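Narstead Community Skills Fund
Progress report to Annatjie Coetzee, 3/25/25
Prepared by Nithin Kartha

Dear Annatjie,

Thank you again for your patience while I pulled this together. The evening reading and writing classes have had a busy winter, and I'm glad to say that 70 adults are now enrolled across Narstead and Illudport, which is more than we dared hope for when we wrote to you in October.

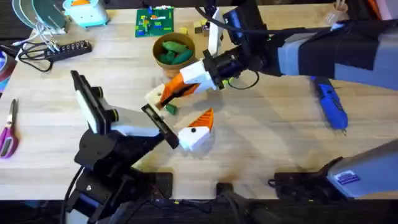
The Illudport group was slow to get going (the bus timetable changed and we lost a few people over it), but moving the start time back by 15 minutes has brought most of them in again. Two learners have since written letters to their landlords without any help, and they were very proud to read them out to us.

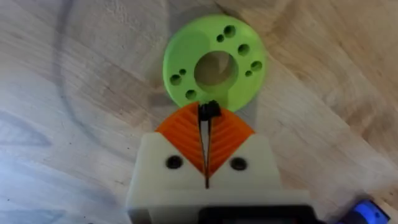 On spending, we are a little under budget. We set aside $400 for large-print books and have used most of it, with one order still to come from Heywood. Tutor travel ran higher than planned - mostly the Ollulach road, I'm afraid - but the savings on printing cover it.
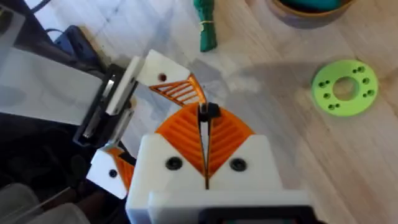 We still need 4 more tutors before the summer term, and I'd love your thoughts on whether the training money could stretch to a second weekend. Several people have asked about a spelling group too, and I have told them we'll look into it.
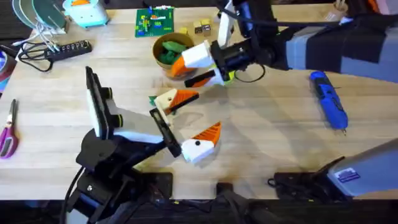

Two robot arms at work on the wooden tabletop, with tools and toys around the edges.

The attendance sheets will follow by separate mail. Do come and sit in on a class whenever you're passing, the kettle is always on!

Warm regards,
Nithin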